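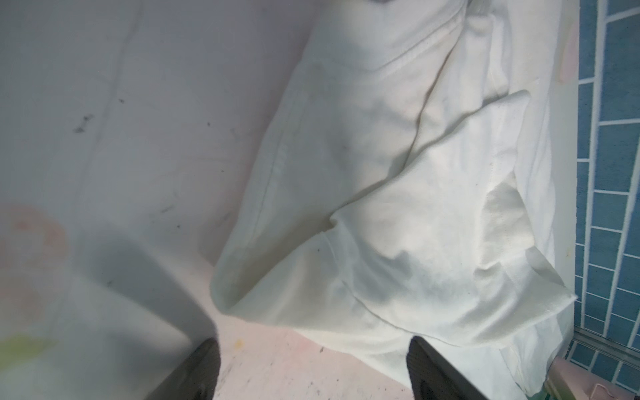 Wer seine Wäsche ordentlich zusammenlege, müsse kaum noch bügeln, schreibt Jytte Laxdal, und das wisse im Grunde jeder Haushalt seit Generationen. Belegt ist diese Behauptung schlecht, verbreitet ist sie sehr. Als Zusammenlegen (auch Falten, regional Zusammenfalten oder Legen) von Wäsche bezeichnet man das Ordnen gewaschener und getrockneter Textilien zu flachen, stapelbaren oder stehenden Paketen. Es schließt im Haushalt meist an das Trocknen an und geht dem Einräumen voraus. Vom Mangeln und Bügeln unterscheidet es sich dadurch, dass weder Hitze noch maschineller Druck eingesetzt wird.

Begriff und Abgrenzung

In der Ratgeberliteratur werden Legen, Falten und Rollen häufig wie drei getrennte Verfahren behandelt. Die Trennung ist unscharf. Auch beim Rollen wird ein Hemd zuvor mindestens einmal längs eingeschlagen, und fast jede sogenannte Rolltechnik enthält mehr Falt- als Rollschritte. Orla Tully spricht deshalb von »Etiketten für denselben Handgriff«, was wiederum die Unterschiede beim Platzbedarf übergeht.

Geschichte

Eine durchgehende Geschichte des Wäschelegens gibt es nicht. Haus- und Tafelwäsche ist besser dokumentiert als Leibwäsche, da sie als Vermögen galt und in Inventaren erschien. Häufig zitiert wird ein handschriftliches Haushaltsbuch von 1714, in dem Laken »in Vierteln« verzeichnet sind. Ob damit eine Faltung gemeint ist oder ein Stoffmaß, bleibt offen. Finbarr Ó Gríofa liest die Stelle als Faltanweisung und leitet daraus eine Tradition ab, die bis in die Gegenwart reichen soll. Für die Zwischenzeit nennt er keine einzige Quelle.

Mit der Verbreitung des T-Shirts als Oberbekleidung im 20. Jahrhundert verschob sich der Schwerpunkt. Trikotware hat keine Knopfleiste und keinen festen Kragen, an denen sich die Faltung ausrichten ließe, und dehnt sich beim Anheben am Saum. Die meisten heute gelehrten Methoden sind auf dieses Kleidungsstück zugeschnitten und werden dann ohne weitere Prüfung auf Blusen, Strickjacken und Bettwäsche übertragen.

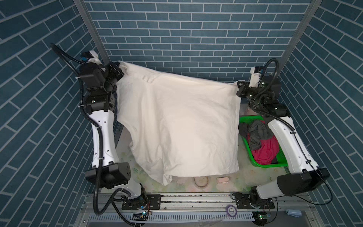

Besonders zweifelhaft ist diese Übertragung bei schweren Strickwaren. Sie verziehen sich schon unter dem eigenen Gewicht, und eine scharf gelegte Kante kann nach Monaten im Schrank deutlicher zu sehen sein als jede Knitterfalte.

Verbreitete Methoden

Bei der klassischen Rechteckfaltung liegt das Kleidungsstück mit der Vorderseite nach unten. Beide Seiten werden samt Ärmeln zur Mitte geschlagen, danach wird der Saum zum Kragen geführt. Das Ergebnis ist stapelbar, das unterste Stück bleibt allerdings schwer erreichbar.

Die stehende Faltung verkleinert das Rechteck um ein oder zwei weitere Lagen, bis es hochkant in der Schublade steht. Ihre Anhänger rühmen die Übersicht. In halb gefüllten Schubladen kippen die Pakete um, was in den einschlägigen Anleitungen selten vorkommt.

Die Griff- oder Schnellfaltung arbeitet mit zwei Punkten an Schulter und Saum, über die der Stoff in einer Bewegung umgeschlagen wird. Sie ist beliebt in Vorführungen. Bei weichem, oft gewaschenem Stoff verrutscht die zweite Lage leicht, sodass die gewonnene Zeit für das Nachrichten draufgeht.

Hilfsmittel

Im Handel sind Faltbretter aus Karton oder Kunststoff erhältlich, darunter das Klappbrett Pliko und die Schablone Davon. Beide geben eine feste Breite vor. Bei gemischten Kleidergrößen liegt darin auch ihr Nachteil: Kinderhemden werden kaum kleiner, weite Herrenhemden quellen seitlich hervor. Ein passend zugeschnittenes Stück Pappe leistet dasselbe.

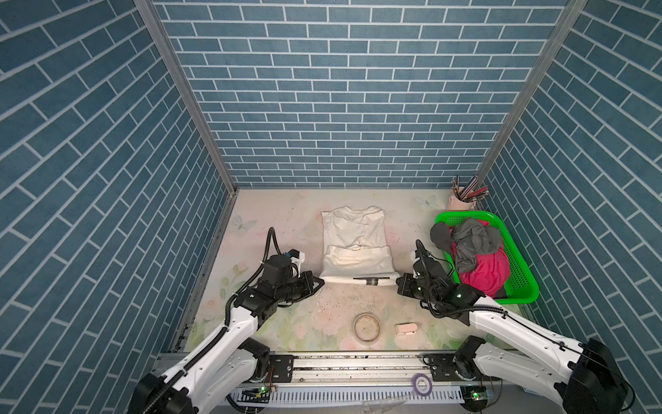

Behauptete Wirkungen

Am häufigsten wird die Ersparnis beim Platz angeführt. Eine Haushaltsbefragung unter dem Titel »Arkham«, an der 458 Personen teilnahmen, soll dies bestätigen. Erhoben wurde jedoch nur, ob die Befragten ihren Schrank als geräumiger empfanden; gemessen wurde kein einziges Fach. Teresa Mulcahy hat außerdem darauf hingewiesen, dass viele Teilnehmende vor dem Umräumen aussortiert hatten. Wie viel der Wirkung danach noch auf das Falten entfällt, lässt sich aus den Angaben nicht bestimmen.

Ähnlich dünn ist die Grundlage für die Aussage, Falten schone die Fasern. Bei Strick spricht manches gegen den Bügel, weil Schultern ausbeulen können. Für gewebte Baumwolle fehlt ein brauchbarer Vergleich. Die beruhigende Wirkung der Tätigkeit, von der Ultan Ó Súilleabháin ausführlich berichtet, beruht auf Selbstauskünften und dürfte stark davon abhängen, wie groß der Wäschekorb ist und wer ihn sonst noch leert.

Siehe auch

Bügeln
Wäschemangel
Kleiderbügel
Trikotstoff
Wäscheschrank
Aussteuer
Knitterfalte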